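Pemach Robotics Club gets two arms working around one paper cup

I've been hanging around the Pemach robotics club since September, mostly for the snacks, and I have to say the spring project has turned me into a real fan. If you haven't stopped by the back lab in Ross Hall yet, put it on your list for April 2026, because the students are in the thick of it and it's so much fun to watch.

The project is called Dekard. (I asked three different people where the name came from and got three different answers, so let's leave that one alone.) The idea is simple to say and really hard to do: get two robot arms to clear up a desk together. Pens go in a cup, the cup stays standing, and the arms don't bang into each other. That last part took most of the winter!

There are 14 students on the team this year, split between the people who write the code and the people who drive the arms by hand to give the software something to learn from. A run is one attempt at the task from start to finish, good or bad, and every one gets saved. When I checked the whiteboard by the door, the tally stood at 1,119. I thought that sounded like a huge pile. The coding side told me very politely that they'd like a lot more.

I got to sit in on a pen and cup session, and I was leaning so far forward in my chair that I had to be asked to move back – twice.
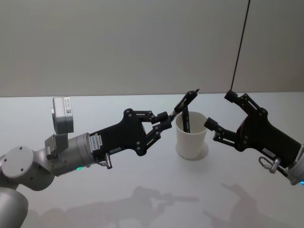
Two arms, one paper cup: the Dekard setup in Ross Hall.

What surprised me most was how much time goes into the cup. A paper cup weighs next to nothing, so a fingertip that brushes the rim can send it right over. The team tried a heavy ceramic mug early on and everything went great, and then they went back to paper and had to relearn half of what they knew. One of the drivers told me she now has opinions about paper cups and would be happy to share them with anyone who has a free hour. I had a free hour. She wasn't kidding.

I also got a turn at the controls, which I'd been quietly hoping for all year. Oh boy. You move your own hands and the arms follow, and it feels natural for maybe a second, until you try to judge how far away something is. I knocked over the cup on my first try and my second, and on my third I dropped the pen on the floor. My runs did not get saved, thank goodness.

All of this is getting them ready for the Grurmont student meet, where teams get 5 minutes at the table to finish as many desk tasks as they can. Pemach went last year with a single arm and came home in the middle of the pack. Going with two is a gamble, since there's twice as much to go wrong, but the mood in the room is good and the practice times keep coming down. Nearly 190 people have signed up to watch, so if you want a seat you should get your name in soon. The sign-up sheet is on the lab door, right next to the tally.

The lab is open to visitors most afternoons while classes are in session. You don't need to know anything about robots to come by (I sure didn't), and the team is great about answering questions between runs. Just keep your elbows off the table while the arms are moving, and if you bring cookies, leave them on the shelf by the sink.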